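Paper Handkerchiefs and the Household Bin: A Small Study of Disposal Habits in Tenlow

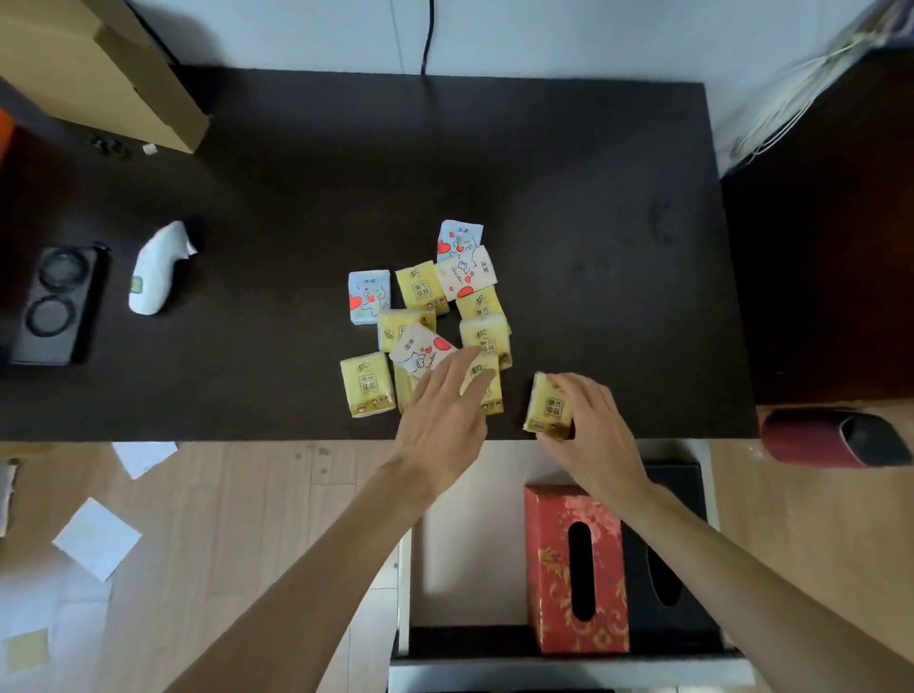

Print this page
E-mail this page

Project report, second-year course in Environment and Society
Authors: Kaisu Hyvönen and Tapio Ojala

1. Background

When we came to Tenlow for the exchange year, we noticed that our flatmates did not agree on where a used tissue should go. In one kitchen it went to the green organics bin, in another to the general garbage, and in a third it was put with the paper recycling. The council leaflet mentions "food-soiled paper" but it does not mention tissues by name. We found this interesting, as the item is very common and the rule should be simple.

The purpose of our project was to find out how households in two neighbourhoods sort this kind of paper, and whether the written instructions have an influence on it. The neighbourhoods are Flavemard, where most people live in flats, and Mirkora Park, where most people live in detached houses with a garden.

2. Earlier writing on the subject

In our course reader, Pitkänen makes a difference between "rule knowledge" and "bin knowledge". The first means that a person can repeat what the leaflet says. The second means that the hand goes to the right bin without thinking. According to this reader, the second is formed mainly by the place where the bins stand in the kitchen. We have used these two terms through the whole report.

We did not find any earlier study about tissues alone. They are usually counted together with paper towel and serviettes, and this was one reason why we chose them. The fibres are short, and for this reason tissue paper is poorly suited to recycling into new paper, although many people believe the opposite.

3. Method

We delivered a questionnaire of one page to letterboxes in May. It had questions about the bins in the kitchen, the leaflet, and what the person does with five kinds of paper. We received 90 forms back. It was possible to return the form by mail or to leave it in a box at the neighbourhood library, which kindly allowed us to use their front counter.

In addition, we made short interviews with people who had written their phone number on the form. The interviews were made by Kaisu, and Tapio wrote the notes. We did not look inside any bins, because the ethics form for this would have taken more time than our semester allowed.

4. Results

In Flavemard, nearly all of the answers said that tissues go to the garbage. The usual explanation was that the organics bin is downstairs in the yard and the caddy in the kitchen is too small. One person wrote that she carries the caddy down only on Wednesday evening, before the truck comes, and she does not want "extra stuff" in it until then.

In Mirkora Park the answers were more mixed. People who have their own compost often put tissues there, and some of them tear the paper first. Those who had a cold in the family at the time were more strict, and they preferred the garbage for hygiene. We had not thought about illness as a factor when we wrote the questionnaire, and it would be good to include it next time.

The leaflet did not seem to have much effect. Several persons could repeat its words correctly but told us in the same interview that they do something different at home. The plastic wrapper of the pocket packs was also a source of confusion. Our form had only one line for "tissues", so we cannot say how the wrappers are sorted.

5. Discussion

Our results fit with the idea of bin knowledge, but we must be careful. The people who answered are probably more interested in waste questions than their neighbours. Also, the word "tissue" was understood in different ways. Two respondents thought of the thin paper that is put around gifts, and their answers had to be left out from this part.

We suggest that the council adds tissues by name to the leaflet, with separate advice for when somebody is sick. A sticker for the lid of the caddy could be tried in the flats, as people told us that the leaflet is in a drawer.

6. Division of work

Kaisu wrote sections 2 and 4. Tapio wrote sections 1 and 3 and made the questionnaire. Section 5 was written together.

Print this page
E-mail this page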